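Entretien du linge et rangement de la chambre
Module 4 : le pliage des pantalons et des jeans
Notes de cours pour les participants, groupe du soir
Enseignante : Gudrun Sæther

Rappel de la séance précédente

Nous avons vu comment trier le linge sec avant de plier : d'abord les grandes pièces, ensuite les hauts, et à la fin les petites choses. Wim Coppens a demandé si on doit plier tout de suite après le séchage. Ma réponse reste la même : le plus tôt est le mieux, mais un vêtement encore un peu humide à la ceinture ne se plie pas. Dans un jean, la ceinture et les poches sèchent toujours en dernier. Mettez la main dans la poche pour vérifier.

4.1 La surface de travail

Une table est bonne pour le dos. Mais dans beaucoup de logements il n'y a pas de table libre, et l'on plie sur le lit. C'est permis dans ce cours. Le lit doit être fait, la couverture bien tirée, les oreillers et le traversin poussés contre le mur. Si la couverture est matelassée, le tissu glisse moins, mais les plis sont moins nets ; il faut alors lisser avec la main à plat et appuyer un peu plus. Enlevez aussi du lit les chargeurs et les rallonges, au moins de la partie où vous travaillez.

4.2 Le pliage de base

Fermez le bouton et la fermeture. Tenez le jean par la ceinture et secouez-le deux fois. Posez une jambe sur l'autre, les poches arrière vers l'extérieur. La pointe de l'entrejambe dépasse : on la rentre, pour obtenir un rectangle. Pliez ensuite en deux, le bas des jambes vers la ceinture, puis encore en deux ou en trois selon la profondeur du tiroir.

La commode de la salle (modèle Torkar) a des tiroirs de 50 cm de large. Avec le pliage en trois, deux piles entrent côte à côte. Avec le pliage en deux, non, Roos Mertens l'a essayé devant le groupe.

4.3 Les jeans doublés

Un jean doublé de tissu à carreaux, comme on en porte en hiver, est plus épais et ne se comporte pas comme un jean simple. La doublure se déplace à l'intérieur de la jambe et forme une bosse. Avant de plier, passez le bras dans chaque jambe et tirez la doublure vers le bas. Si elle sort un peu au bord ou dans un pli, ce n'est pas une faute. Ne pliez pas en trois, la pile devient trop haute.

Pour le rangement d'été, ces pantalons vont dans la boîte Dewulf, à plat, jamais debout. On les ressort en octobre.

4.4 Déplacer une pièce pliée

Beaucoup de personnes plient bien et perdent tout au moment de porter. Prenez le paquet par les deux côtés, près du pli principal, et serrez doucement. Si vous le prenez seulement par le haut, les couches du dessous s'ouvrent. Vasanthi Biswas préfère glisser une main dessous, ce qui marche aussi, surtout avec une pile.

Exercice pour la prochaine fois

Pliez trois pantalons chez vous, dont un épais. Mesurez la hauteur de la pile et notez-la dans votre cahier. Theophilus Ametepe apportera les séparateurs de tiroir, prenez donc aussi la mesure intérieure d'un de vos tiroirs.

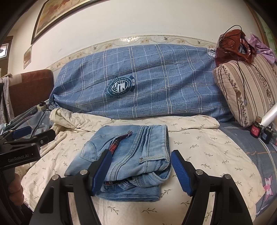
Pour la mesure du tiroir, écrivez la largeur, la profondeur et la hauteur, dans cet ordre, en centimètres.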